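Stekdale office opens desk hardware clean-up ahead of floor move

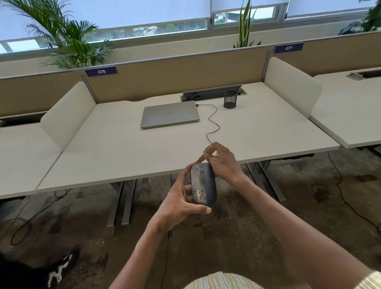
By the Facilities Desk, Trakthorpe Business News
27/11/2024

Staff at the Stekdale shared services office have begun cleaning mice, laptops and desk accessories by hand before the second floor is re-planned. The work covers 700 numbered workstations and will run for 11 working days.

Under the procedure, each mouse is checked for dried residue on the top shell, along the groove between the buttons and at the scroll wheel. Deposits are lifted with a thin wooden stick held at a low angle to the surface. Metal blades are not permitted, as they mark the plastic. What remains is removed with a cloth dampened in a mild Basix solution - liquid is never applied directly to the mouse.

The mouse at desk 476 is dark navy blue, with pale, dusty patches on its shell. It is a corded model and plugs into the right side of the laptop. The written procedure calls for the laptop to be shut down and the cable disconnected before any damp cleaning. Dry scraping may be done with the cable in place, provided the laptop lid is closed.

Desk surfaces come next. Pen holders are to be emptied and wiped inside, and the lid of the cable tray at the back of each desk is raised so that dust can be drawn out with a narrow nozzle. Power cords stay where they are. Fabric privacy panels are vacuumed only, while the curved white side screens may be wiped with the same solution used on the mice.

Desk numbers will not change. Nameplates stay on their panels, and any plate that has worked loose should be reported by its number.

A trial in April covered 41 desks. It found that residue around scroll wheels took longer to clear than any other part of the job, and the time allowed per desk was raised by 2 minutes as a result.

Replacement mice are held at the Kao Street store. A mouse that still sticks or skips after cleaning can be exchanged there on presentation of the desk number.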